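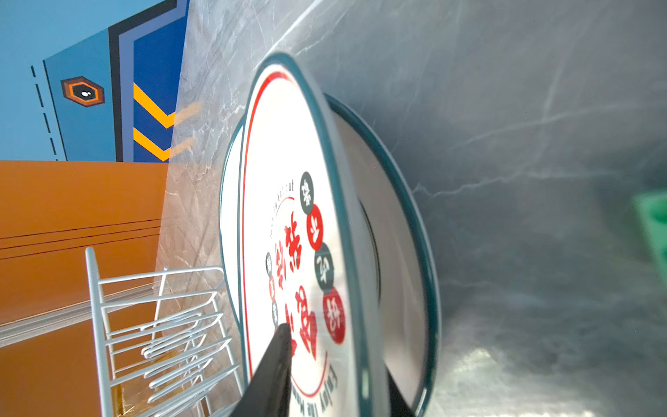 Mogens Mikkelsen wrote to the township board that the Plukell precinct should be counted again by hand, and that the board should not certify the referendum until it was done.

4 min read

Posted by ratero_resident
Sunday, November 17, 2019

I have read the letter and I support the request. The Ratero library bond failed by 28 votes. The Plukell precinct reported 513 ballots, and the poll book from the same precinct was signed by a different number of voters. The clerk has acknowledged the difference but has not published it. Under the township's own rules a petition for a hand count requires the signatures of 900 registered voters, and we are close. I would ask members of this forum who live in the township to consider signing before the board meets.

Posted by MbwamboRoad
I do not support it. A difference between the poll book and the ballot count happens in nearly every election. A voter signs, finds the line too long, and leaves. The law provides for this, and the canvass exists to sort it out. If the board halts certification each time a losing side is unhappy with the margin, no result in Ratero will ever be final. I voted for the bond and was sorry to see it fail.

Posted by ratero_resident
The canvass is held in a closed room, so voters have only the clerk's word for it. I would withdraw my objection if the precinct sheets were released in full.

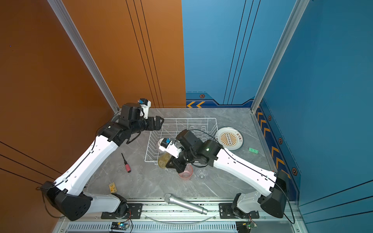

Posted by brodell_east
The question of access is separate from the question of a recount, and the thread has been treating them as one. The board could open the canvass to observers at its next meeting without touching the result. In Brodell we had the same quarrel over the school levy, and the settlement was to change how the returns were kept on the table. Sealed cartons gave way to open trays with as little to hide behind as a white wire dish rack, and observers could see from their chairs which precincts were in and which were still out. Complaints fell off sharply at the next election. The cost was small enough that the clerk paid it out of the supply budget.

Posted by MbwamboRoad
I would have no objection to that. My concern is with the letter as written, which asks the board to delay certification. The board has no power to do so past the deadline in the statute.

Posted by old_precinct_hand
I worked the polls at Plukell for several elections, though not this one. Two points for those who have not done it. First, the poll book is closed by two judges from different parties, and both must sign the tally. If the signatures are there, the sheet stands until a court says otherwise. 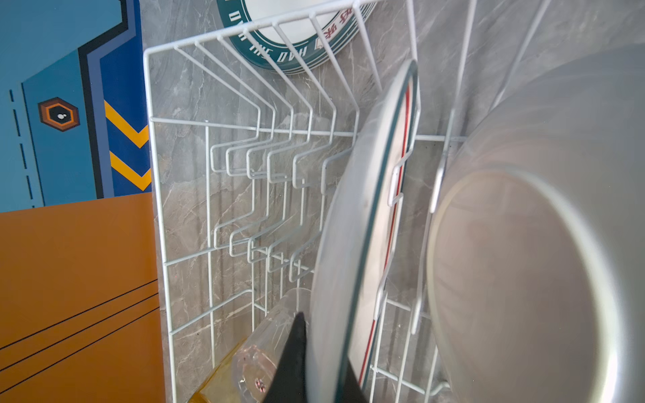 Second, spoiled ballots are placed in a separate envelope and listed on the back of the sheet. People who compare the front of the sheet with the poll book often miss them. I would ask the clerk for a copy of both sides before collecting another signature.

Posted by ratero_resident
I was not aware of the reverse side. I will file the request on Monday and post the reply in this thread. The petition will remain open in the meantime.

Posted by MbwamboRoad
Then I suggest the petition be reworded. As it stands, it says that ballots are missing — a claim that has not been shown.

Posted by ratero_resident
The wording has been approved by the signers and I cannot alter it now. I will attach a note to the remaining sheets.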